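Living room robot build reaches the fruit stage
By Moushumi Ranasinghe
May 13, 2024

CAIRNS STREET - Two neighbors have spent most of the spring building a pair of hand-held grippers at home, and last week they got as far as picking up fruit.

Sabina Munshi and Hemant Gautam started in February at the Ikent shared workshop, where they printed the first bodies. Those cracked. Second set too heavy. The third set is the one they kept, and at that point the whole thing moved to Munshi's living room, mostly because the workshop shuts at nine and they both have day jobs.

The grippers are held, not mounted. You squeeze, the fingers close. The plan is to record a person doing ordinary jobs with them, then use the recordings to teach a small arm to do the same jobs on its own. The arm is still in parts. Gautam has the base bolted to a board at his place and is waiting on motors.

"People ask where the robot is," he said. "Most of the robot is in a box in my hallway."

They call the project Vamen. Neither would say where the name comes from.

So far the pair have spent 200 dollars on it between them, most of that on screws, springs and filament. The filament was a mistake order and they are still using it up. Munshi does the drawings, Gautam does the fitting, and both of them do the sanding, which they said takes longer than either of the other two jobs.

Fruit came after blocks and sponges. Blocks were easy. Sponges told them nothing, Munshi said, you can crush a sponge all day and it comes back. A ripe tomato is a different matter and there was a good deal of mess early on.

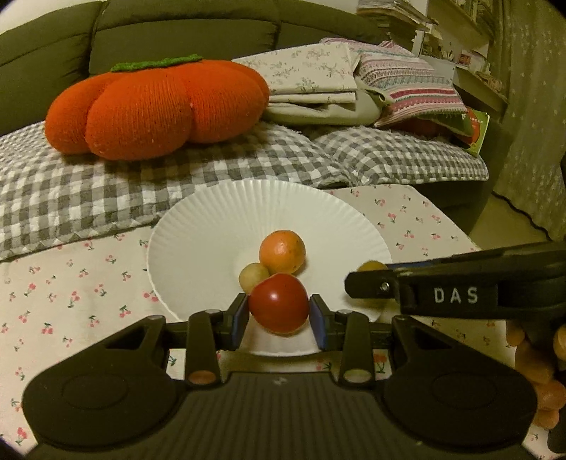 A tomato held between the blue finger pads over the fruit plate. Photo: Fernanda Coelho

The rubber on the fingers was the big change this month. Bare plastic slipped on anything round, and they ended up squeezing harder to make up for it, with the results you would expect. They tried tape, then bicycle tube, then the rubber. It went on with glue and has had to be re-glued twice, once in the middle of a run.

A typical evening goes like this. Set out a plate, pick up a piece, put it down, say out loud if it was good or bad, go again. Bad ones are kept as well. Munshi writes the notes in a school exercise book and types them up later, or means to. She is 3 evenings behind.

Help has come from a few directions. Baiba Siliņa, who runs the Ikent evening sessions, lent a set of files and a decent caliper and has asked for the caliper back. Brorine, the hardware store on the corner, lets them return springs that turn out the wrong stiffness so long as teh packet is kept.

Still to fix: the squeeze is stiff at the start and then goes all at once, so small soft things are hard to take gently. Gautam wants a longer spring. Munshi wants to move the pivot. They will try the spring first as it is cheaper and does not mean printing the body again.

After fruit they want to do folded cloth, then cutlery, then possibly jars, though Gautam is not keen on jars. No date for the arm. He was told 5 weeks for the motors and that was before the supplier stopped answering emails.

The two will bring the grippers to the next open evening at Ikent, where visitors can have a go at picking things up. Doors at six, free, park at the back as the front lot is being resurfaced. Bring your own fruit if you like, Siliņa said, but no berries on the new benchs please.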